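La calibración no es un trámite

En la mayoría de los equipos de manipulación que conozco, la calibración vive en una carpeta aparte. Hay un script que alguien escribió hace tiempo, un archivo YAML con una matriz de cuatro por cuatro y un comentario que dice «no tocar». El resto del código la lee al arrancar y confía en ella. Llevo años trabajando en software de percepción y sostengo que ese reparto está mal hecho: la calibración debería ser un dato vivo del sistema, con fecha, con error asociado y con derecho a detener la ejecución.

El caso que me convenció fue el de Irkell, el planificador que mantenemos en Fluren. Durante 9 semanas perseguimos un fallo de agarre que atribuíamos a la política. Reentrenamos dos veces. Cambiamos el muestreo de trayectorias y la función de coste. El error estaba en la transformación entre la cámara y los dedos, desplazada 4 milímetros desde que se sustituyó un soporte. Todos los registros guardaban la pose estimada y ninguno guardaba con qué calibración se había estimado.

Se suele responder que con suficientes datos la red aprende a compensar. Es cierto a medias. Aprende a compensar un desfase constante, y lo hace a costa de quedar atada a él. Cuando el soporte se cambia o se aprieta un tornillo, la compensación aprendida pasa a ser un error nuevo y mucho más difícil de localizar, porque ya no está en un archivo legible. Una matriz equivocada se corrige en una tarde. Unos pesos equivocados se vuelven a entrenar, y en nuestro caso eso son 72 horas de cómputo por intento.

La segunda objeción es el coste. Comprobar la geometría en cada episodio gasta tiempo de proceso y obliga a tener una referencia visible. Me parece un precio bajo. Detectar un marcador impreso es un problema resuelto y barato, y si el marcador va montado en la propia herramienta aparece en las imágenes sin pedir nada al operador. Lo que falta en casi todas las herramientas es usar esa detección para algo más que el arranque: comparar la posición medida con la esperada, guardar la diferencia y rechazar el episodio si supera un umbral. 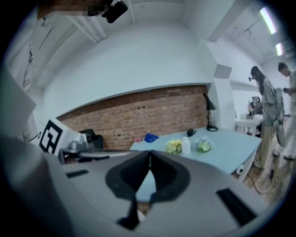
La pinza de mano con su marcador, frente a la mesa de objetos.

Flideo, nuestro visor de episodios, muestra ahora esa diferencia como una curva debajo del vídeo. Warraich, el servicio que valida los datos antes del entrenamiento, la lee y separa lo dudoso. Fueron pocas líneas de código. La discusión sobre quién fijaba el umbral duró bastante más, y en abril todavía lo estábamos moviendo. Empezamos con un valor demasiado estricto que descartaba grabaciones correctas cada vez que el marcador salía borroso. Ahora distinguimos entre «no se ve» y «no cuadra», que son problemas distintos y piden respuestas distintas.

Queda por resolver la sincronización temporal, que padece el mismo abandono. Un desfase de dos fotogramas entre imagen y apertura de los dedos produce síntomas casi idénticos a los de una mala transformación, y tampoco suele quedar registrado. Yo pediría lo mismo para ambos: que ningún episodio entre en un conjunto de entrenamiento sin llevar consigo la calibración usada, el error medido y la versión del software que lo midió. Quien publique datos sin esos tres campos está pidiendo a los demás que adivinen.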